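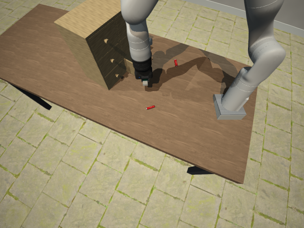 Skargate is the sim track of the club, no hardware, everything runs on your own laptop or the lab machines. Same questions every week so putting answers in one place. Short version: you get a scene, you write the code that moves the arm, we run it and score it. The drawer task is the one everybody starts on, with the arm mounted on the table, the wooden chest of drawers at the other end and two little red cylinders lying around in between. Round knobs on the drawers, and yes they are harder to grab than you think.

Do I need to know how to code?
Some Python. Loops, functions, reading an error message without panicking. If you did the fall intro you're fine.

Do I have to come to every meeting?
No. Come to the first one so your account gets set up. After that whenever. Team check-ins do count tho.

How big are teams?
Two to four. Solo only if you ask first. Email Hemi Fairweather, not the general list, the general list gets read maybe twice a month.

What do I have to do in the drawer task?
Open a drawer, any one, put a red cylinder in it, close it. Either cylinder. Doing both is bonus. Dropping one on the floor ends the run.

Can we move the chest or the table?
No. Don't edit the scene file at all. We run your code against our copy so it won't help you anyway.

How is it scored?
500 points for a clean run. Bonus on top for the second cylinder. You lose points for hitting the chest with the arm, and for running over 3000 steps the run just stops and you keep whatever you had.

My gripper stops just above the table and won't go lower. Bug?
Nope. Safety height. It's a setting in your own config, default is on the high side. Lower it a bit at a time, if you go straight to zero the fingers go into the wood and the physics gets ugly.

The cylinder rolls away when I touch it.
Known. Come down slower and close across the short way, not end to end. The Dranard team has a good write up on this in the shared folder, read it befor asking.

The shadows look weird, does that matter?
Only if you're using the camera input. Lots of teams picked up the arm's shadow as an object the first time. If you're using the given positions ignore it.

Which simulator version?
The one on the lab machines. Newer ones load the scene but the drawers stick. We'll look at it over the summer, no promises.

Where do I hand stuff in?
Zip it, team name in the file name, drop it in the Fekete folder. Room 231 if the upload is down. Max 11 tries per team, a crash counts as a try so test at home.

When is the next round?
November. New scene, same arm. Pandilix is the code name, details when their are details.

Can I join in the middle of the year?
Yes. Just email.

Last updated: Monday, May 21, 2018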